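Telness Open Day - wrist camera set

README, last edited 2019-05-09

Sikis is a small set of stills recorded during the April open day at Telness. Visitors watched the arm work over a cardboard box with mixed contents and could ask the operator to try a different approach. All the stills come from the small camera at the gripper, so the fingers show up in most of them.

Contents
- stills/ over 300 images, sorted by session
- notes/ operator notes, plain text
- split.csv train and test lists

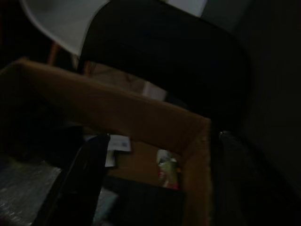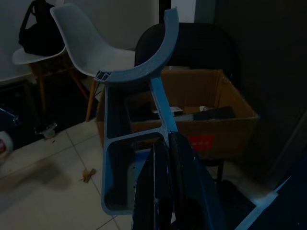
Gripper and open cardboard box, dim light.

There were 2 sessions, each with its own folder. The room lights were kept low for the projector talk next door, and we did not brighten the files afterward. If your model needs more contrast, run the Lelel script first - the default settings are fine.

Known problems
- Session 2 has 10 duplicate stills. They are listed in the notes.
- Small print on labels is mostly not readable.
- Object names in the notes were typed by hand and spelling varies.

The older Butt set uses the same folder layout, so the same loader works for both. Please report broken files through the Telness project page.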